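Keeping a play kitchen clean and in one piece

Felt food and plastic dishes take more abuse than anything else in the toy bin. They get chewed, stepped on, left under the couch and served to the dog. The tips on this page cover washing, mending and storing, and most of them need only what is already under the sink.

Washing plastic pieces

Fill a dishpan with warm water and a squirt of dish soap. Leave hard plastic plates, cups and fruit in it for 30 minutes, then go over the seams with an old toothbrush. Hollow fruit often has a small hole at one end. Water gets in there and turns black over time, so put a piece of tape over the hole before washing and peel it off afterward.

Crayon comes off with a little baking soda on a damp cloth. Permanent marker needs rubbing alcohol. Try it on the underside first – it can lift printed color along with the marker.

Anything with batteries stays out of the water. Wipe it down with a cloth wrung out hard, and check the battery door for white crust while you are at it. A cotton swab dipped in vinegar takes the crust off the contacts.

Cleaning felt

Acrylic craft felt can be hand washed in cool water. Wool felt shrinks, and so does a wool blend, so spot clean those with a damp sponge. Red and dark green are the colors most likely to bleed. Press a wet white paper towel on a hidden spot for a minute and look for color before you do anything else.

Squeeze the water out between two towels. Wringing pulls the seams out of shape. Stand stuffed pieces on a rack near a fan and turn them once. Thick ones can take 2 days to dry in the middle, and in November in our house it is longer.

Fuzz and pills come off with a sweater shaver on the lowest setting. Keep it away from stitched lettering.

Mending

Use two strands of embroidery floss and a whipstitch along an open edge. If stuffing has gone flat, open an inch of the seam at the back and push in more with a chopstick. Anca Vasiliu, who taught me to sew, ran a line of blanket stitch around every patch after it was attached, and hers never lifted.

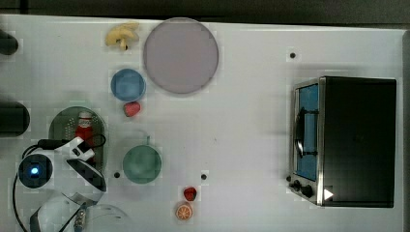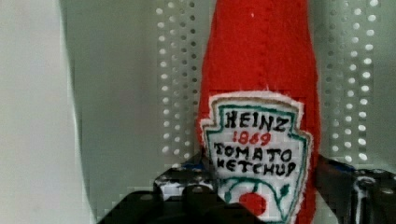
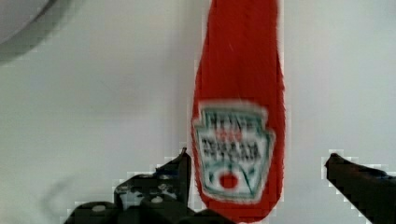
Red pieces in a play food set, from a strawberry to a ketchup bottle with a white label.

Can felt food go in the dryer?
Air drying is safer. Heat can melt or stiffen acrylic felt and will shrink wool, and the tumbling raises more fuzz. If you are in a hurry, use a hair dryer on the cool setting and hold it a foot away.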